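**Gripper stops reporting position after wrist tilt, soft object pick**

gtomar, 9:40
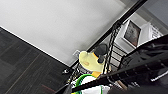
Firmware is current on the controller and one release behind on the gripper. The fault is a position timeout on the finger encoder. It comes up when the wrist rolls past its usual working angle and the fingers are closing on something soft. The arm keeps moving for a moment, then goes to protective stop. Log extract:

```
grip cmd close, force 10
enc pos 1817
enc pos 1817
enc pos 1817
TIMEOUT enc, pstop
```

The count sticks at 1,817 every time. Plush toys and foam trigger it. Rigid parts don't, so far. The task is a floor-level pick near a wall, so I can't avoid the roll without moving the base.

---

**t_hollmann**

Cable. The encoder pair flexes at the wrist and you lose it past a certain roll. We had the same thing on the Ninotine arms at Voß. Reseat the connector and check strain relief before you touch the software.

---

**gtomar**

Reseated twice. Continuity is good through the full roll with the arm unpowered.

---

**jmichiels**

I don't think it's the cable. A broken pair gives you garbage or zero, and it wouldn't stop on the same count every time. A fixed value means the finger has stalled and the driver has quit publishing. With a soft object the force ramps slowly, the current never crosses the contact threshold, and the close command runs out its timer. What's your timeout set to?

---

**t_hollmann**

A driver that holds the last good value on a dropped frame will also give you a fixed count. The Sedidlow driver does exactly that. Unpowered continuity tells you very little about a marginal crimp under load.

---

**jmichiels**

It would hold a different value each time, depending on where the frame dropped. Hers is identical on every run.

---

**hytu**

Both of you are skipping the safety part. The arm kept moving after the gripper lost feedback. Whatever the cause, gripper timeout should be wired to the stop input and not left to a software message. How long between the last good count and the stop?

---

**gtomar**

Timeout is 2 seconds, the default. Last change in count to pstop is the full 2 seconds, and the arm is travelling for most of it. @hytu agreed, I've dropped arm speed to 10 per cent and nobody goes inside the tape until it's sorted.

---

**hytu**

Reduced speed is fine for testing. I'd still want the hardwired input before it goes back to normal running.

---

**gtomar**, 14:15

Results. Timeout shortened to 100 ms: the stop comes sooner, same count. Close force raised from 10 to the next step: no fault with the foam block, still faults with a toy. Same toy with the wrist level: no fault at either force. So the roll matters, and I can't explain that with the threshold alone.

---

**jmichiels**

Gravity load on the finger linkage changes with roll. It could be enough to shift the stall point below the threshold.

---

**t_hollmann**

Or it's the cable. Swap it, it's a cheap part.

---

**gtomar**

Spare is on order from Natana. I'll run both force settings again with it fitted and post the logs.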